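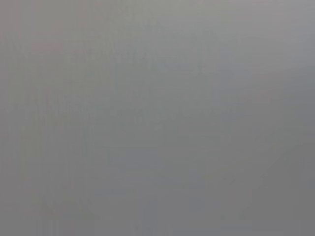
Colour: grey

The Dullotent Novels - Slipcased Set
Njoroge Mwaipopo
Published by Mavadow

All five Dullotent novels in paperback, in a card slipcase. The set runs to 2,749 pages in total and contains the full text of each book as first published, with a small number of printing errors put right.

The series follows the Kruger family, who run a ferry and a boatyard on a tidal river, from the year the bridge is proposed to the year after it opens. The books can be read separately, but the fourth gives away the ending of the second, so new readers should start at the beginning.

In the set
1. The Slack Water
2. A Berth for Winter
3. Dullotent
4. The Toll Keeper's Daughter
5. Last Crossing

Also included is a booklet with a short story, Low Tide, which was written between the third and fourth books and has only been available to newsletter readers until now. It covers one night at the boatyard and takes the place of the 19 letters that were cut from book four. There is a family tree at the back. It gives marriages and deaths up to the end of book five - leave it alone if you have not finished the series.

Format
Paperback, sewn binding, flaps front and back. The type is the same size in all five books, which was not the case with the separate editions, where book three was set smaller. Cream paper. Each book has its own page numbering.

The slipcase is made for us by Sostura. It is sold in grey or dark green. Please choose a colour before adding the set to your basket, as we cannot change it once the order has gone to packing. The books inside are the same in both.

Edition
2,050 sets have been printed. They are not numbered. A signed bookplate is supplied loose with sets ordered direct from Mavadow, and sets bought through bookshops do not have one. If you would like the bookplate left out, say so in the order notes.

Delivery
Orders are sent within 10 working days. The set is heavy and goes by tracked parcel only. For delivery before the holidays, please order by the start of December.

Returns
Unread sets can be sent back in the original carton. If a corner of the slipcase has been knocked in the post, email us a photo and we will send a new case - you can keep the books.

The slipcase is not sold separately. The five novels are also available as single paperbacks and as ebooks.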